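Chapter 7
When the Work Changes Hands

In December the Pichler company moved its returns department into a new building outside Plolport. The old department had 800 square feet of floor and one loading door. The new one had 2,000 square feet, better lighting, and a row of work cells where robots would do part of the sorting. The people who had done all of the sorting until then came along with their lockers, their radios, and a good many questions.

Their main question was whether they would keep their jobs. Most of them did, but the jobs were different ones. Before the move, a sorter at Pichler opened a carton, looked at what was inside, decided where each item belonged, and put it there. A good sorter handled nearly 270 items in a shift. The hands and the judgment belonged to the same person, and the job was paid as a single skill.

After the move the two were split. Small household and office goods went to the robot cells. People took on the items the robots could not place, set up the tables at the start of the shift, and checked the bins before they were sealed.
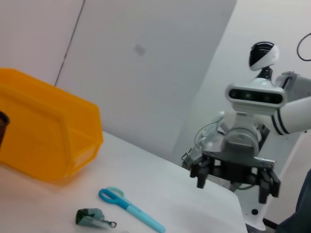 Severin Hämmerli had been a sorter for most of his working life when he became a cell attendant. He told the training office that the new job was easier on his back and harder on his patience. A sorter sets his own pace. An attendant waits, then has to act quickly when a cell stops, and may be looking after more than one cell at a time. He also missed talking. At the old benches people had stood shoulder to shoulder, and in the new building they stood apart.

Managers saw other things. The Brestov scheduling system recorded every stop and how long it lasted, so for the first time they knew which goods caused trouble. They also knew, to the minute, how long each attendant took to respond. The workers had not been asked about this, and it became the subject of the first formal complaint in the new building.

The same questions come up in offices, hospitals, and farms. Who decides which tasks go to the machine? What happens to pay when a job loses some of its parts and gains others? Who may see the records that the equipment keeps? This chapter takes them in that order. The first section looks at how tasks are divided, using Pichler and a smaller firm, Rirnon, that made the opposite choice and kept its people on sorting while it automated the packing. The second section turns to training and wages. The third deals with monitoring - what is collected, how long it is kept, and what workers can ask to have removed.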